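Section 4: Your First Shift with the Folding Station

By now the Backlund station is bolted down, plugged in and talking to the line screen (Section 3). Now for the good part! This section takes one operator through a full first shift, from wiping the mat to handing over to the next person. It was written with the day crew at the Hirkbridge laundry, who have been running two of these stations alongside the hand tables since October, and most of the tips are theirs.

Read it through once before you switch anything on. Then keep it open next to you for the first few days.

4.1 Who does what

The station picks up small cloth items, flattens them and folds them. You feed it, check what comes out and decide what happens to anything it can't handle. On a hand table one person does the same few motions all shift long. At the station those motions go to the arms, and your time goes to sorting, looking closely at fabric and keeping the flow steady. Plan on a week or so of feeling slow at this. People who have folded by hand for years often want to reach in and help — see the caution in 4.3.

Each shift needs:

One operator, trained on Sections 1 through 5.
One backup who knows the stop button and the restart steps.

At Hirkbridge the operator and the backup trade places at the break. We recommend it. It keeps both people in practice, and no one spends eight hours staring at a screen.

4.2 Before you start

1. Check that the key is in the SERVICE position and the lamp on the column is white.

2. Wipe the mat with the dry brush first, then with a damp microfiber cloth. Don't use solvent cleaners.

3. Run a hand over the faces of the gripper fingers. You are feeling for burrs, tape residue or a fingertip that has worked loose. If a tip moves at all, go to Section 7 and don't run the station.

4. Empty the lint tray.

5. Place the supply bin against the two stops on the left. It should touch both.

6. Log in on the line screen with your own code. Don't borrow one. The station remembers speed and reach settings for each operator, and a tall person's settings are miserable for a short one.

7. Turn the key to RUN. The lamp turns blue when the station is ready.

Note: If the lamp goes from white to yellow, the station wants its startup check. Press CHECK and stand behind the floor line while the arms move. It takes 72 seconds.

4.3 Running the first batch

Start with one kind of item in one size. Washcloths and plain hand towels are ideal. Leave anything with elastic, buttons or long ties for later in the week.

1. Load 12 items into the supply bin. Drop them in open, without pressing them down.

2. Choose the item type on the line screen and press START.

3. Watch the first item all the way through. You want a clean pick, one smoothing pass and a fold with the edges lined up.

4. If the fold is off, press PAUSE and adjust the fold line on the screen by one step. Let the next item run before you touch it again.

5. When three good folds come out in a row, fill the bin to the line and let the station work.

CAUTION: Never reach over the mat while the lamp is blue, even if the arms are standing still. They may be waiting for the next item. Press PAUSE, wait for white, then reach.

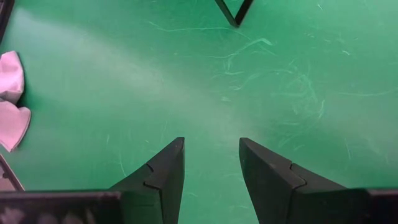 Will the station take work away from the people on the hand tables?

At Hirkbridge it changed the work, and the number of people stayed the same. The hand tables still handle fitted items, repairs and rush orders, and the crew rotates between tables and stations. Any site planning to install a station should talk this through with the crew before the crates arrive, and the planning sheet in Appendix B has a page for it.

4.4 When an item is refused

Sooner or later the station will set something aside and ring the soft chime. Good! It would sooner ask than make a mess of it.

1. Press PAUSE and wait for white.

2. Pick up the item and look at it. Common causes are a turned-in corner, two items stuck together or a tear.

3. Shake it out and return it to the bin, or send it to the hand tables.

4. Tap the reason on the line screen. Please do this every time. Those taps are how the settings get better, and the crew sees the results with each update.

Note: Some 80 percent of refusals in the first week come from loading. Looser bins help more than any setting on the screen.

4.5 Handing over

1. Let the last item finish, then turn the key to SERVICE.

2. Brush the mat and empty the lint tray again.

3. Tell the next operator, out loud, what you ran and what gave you trouble. The screen keeps a log, but a log won't mention that the blue towels were sticking together all afternoon.

4. Log out.

Märta Westerberg, shift lead at Hirkbridge, added a paper notebook on a string to each station, and it has caught on at the Orness site as well. Use whatever your crew will really write in.

Questions about this section go to Heike Kramer in operator training at Vonura. She reads the notebooks too, so write neatly.

Section 4 last revised 23 Apr 2019. Continue to Section 5, Mixed Loads and Larger Items.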